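Flumard Home & Table Forum > Furniture Care > Oiling vs. leaving it alone

Started by arturo_p, March 30, 2022

Okay, settle something for my household. We bought a light wood dining table from Vivemar in September and I want to oil it before my in-laws descend on us. My wife says a table with a smooth finish doesn't need oil and I'll just make it sticky. The leaflet says "wipe with a soft cloth" and nothing else. Who's right? 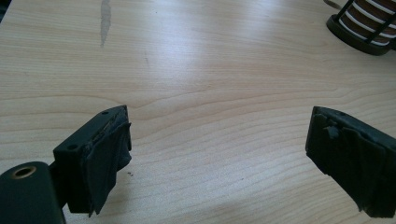
Malathi Thampi
Moderator, Furniture Care

Your wife! If there's a finish on it, oil mostly sits on top and collects crumbs. Put a drop of water somewhere that doesn't show. If it beads up, leave the table alone. If it soaks in and goes dark, then we can talk oil. I get grey scuffs on my own pale wood now and then, and a damp cloth with a tiny bit of dish soap is where I start every time.

jayanthi_g wrote:
Going to disagree with Malathi a little. I've used Cuypers wax on a finished table for years and it's lovely – you just need hardly any, and you have to buff it like you mean it. People glop it on and then blame the wax.

arturo_p wrote:
How long does the buffing take? I have a bad shoulder and a big table.

jayanthi_g wrote:
One podcast. A long one, sorry.

padma_v wrote:
Please don't wax it if you ever plan to refinish! I waxed mine, then wanted to sand it and put on a new coat, and the guy at the shop quoted me $400 because he had to strip everything first. The table cost $900 new, so that stung. Soap and water, and coasters.

Jayanthi, do you use the clear or the tinted one? I only ever had the tinted and it turned my pretty blond wood kind of orange.
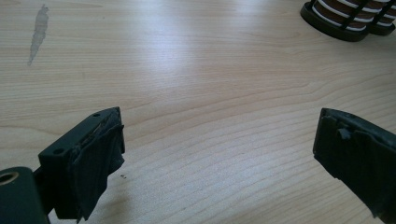 Re: clear or tinted

jayanthi_g wrote:
Clear, always clear. Tinted on pale wood is asking for orange. I still say $400 sounds like a shop that didn't want the job, though.

padma_v wrote:
Maybe! He was pretty grumpy.

arturo_p wrote:
Did the water drop under the overhang at the end. It beaded. My wife is being very gracious about it, by which I mean she has told her mother. Can I return an unopened can of oil?

Malathi Thampi wrote:
Keep it for your cutting boards if the label says it's food safe. Moving the wax argument to its own thread, you two.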